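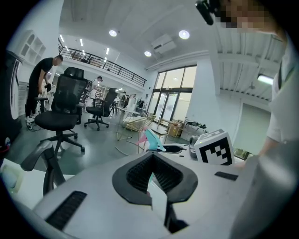 Ticket 588: Gakaritz tram line, platform displays show wrong arrival times after the timetable change
Opened by: Veikko Ikonen, Gakaritz line operations
Assigned to: Weko display support
Opened: 16 August 2023
Priority: high
Status: resolved, monitoring

Original report

Hi all! First off, the new line is running beautifully and riders are loving it, so please read this in a good mood. We do have a problem with the platform displays though. From the first morning of the new timetable, the arrival countdown at every stop between Toivonen Square and the harbor has been wrong. A tram shown as "4 min" pulls in right away, or the display says "due" and the tram is still two stops back. Trams themselves are on time. The driver consoles are correct and so is the control room map. It's only what the public sees.

Things I tried before writing:
Restarted the display controller at Toivonen Square. Came back with the same wrong times.
Restarted the Cestiden feed server. No change.
Compared one display with the control room map for a full round trip. The error is always 220 seconds, but early in one direction and late in the other, and I find that fascinating.

Weko support, first reply

Thanks Veikko, that last line saves us a lot of digging. A fixed error that flips with direction nearly always means the stops are being matched to the wrong position along the line. Could you send the stop table from the feed server (Settings, Export, Stops) and the version number from the display controller?

Veikko

Attached both. Controller is on build 121. I also stood at the harbor terminus for an hour with a notebook and a very good cinnamon bun, and the countdown there is perfect. It goes wrong from the next stop inward. Southbound late, northbound early, exactly like the others.

Weko support

Great catch on the terminus. Your stop table has the old temporary depot stop still in it, between the harbor and the next stop. It's marked closed, so the planner and the control room map both skip it. The display controller on build 121 ignores the closed mark and still counts the run time to it and the dwell there. That shifts everything on the city side of it.

Please try this on one display first:
1. Open the Cestiden admin page and go to Stops.
2. Find the depot stop and change its type from Closed to Removed.
3. Save, then press Publish. Saving alone does not send it out.
4. On the controller, clear the stop cache and wait for one full refresh.

Veikko

Did steps 1 to 3, no trouble at all. On step 4 the controller says "cache locked by feed" and refuses. Tried three times. Is there a trick to it? 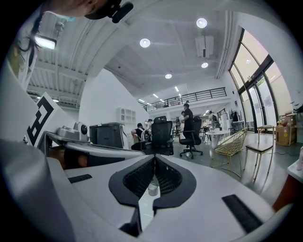

Does the feed have to be stopped before the stop cache can be cleared?

Pause the feed for that one controller only, clear the cache, then resume it. The other displays keep running, and the paused one shows "See timetable" to riders in the meantime.

Veikko

That did it! Paused, cleared, resumed, and Toivonen Square was counting down correctly on the very next tram. I watched six trams in a row in both directions and all of them arrived when the display said they would. I may have cheered a little on the platform.

Now doing the rest of the line.

Veikko, later

All platforms done except one. The stop by the market hall picked up the new table but went back to the wrong times after a few minutes. Log from that controller says:

stop table received
refresh interval 3000
fallback table loaded

Every other controller has a much longer list of lines in its log, so I guess something is missing?

Weko support

Yes, and thank you for pasting the log. That controller has a local fallback table, probably left from testing before the line opened. If the feed doesn't answer inside the interval (it's in milliseconds), it loads the local copy, and the local copy still has the depot stop. Delete the fallback under Maintenance, Local Files, then repeat the pause and clear. A new fallback gets written from the live table on its own.

Veikko

Deleted, paused, cleared, resumed. Market hall is right too. The whole line now agrees with the control room map. Our drivers have already noticed that people have stopped asking them about it, which makes me really happy.

Two small wishes for the next build, if there's room:
Have the controller respect the Closed mark, like the planner does.
Make the "cache locked by feed" message say that you can pause the feed from the same screen. I had walked past that button a dozen times.

Weko support

Both wishes are logged. The Closed mark fix is written and goes into the November build. The message text is an easy one and will be in there as well. Until then, please use Removed for any stop that is out of use for good. For a short closure, leave it Closed and add a service note, and expect the countdown to be off past that stop.

I'm leaving the ticket in monitoring. Send the controller logs if any display drifts again.

Veikko

Will do. We have a short closure planned for track grinding near the harbor, so I'll write the service note ahead of time and test it on the Toivonen Square display first. Thanks for the quick help, this was a fun one to chase down!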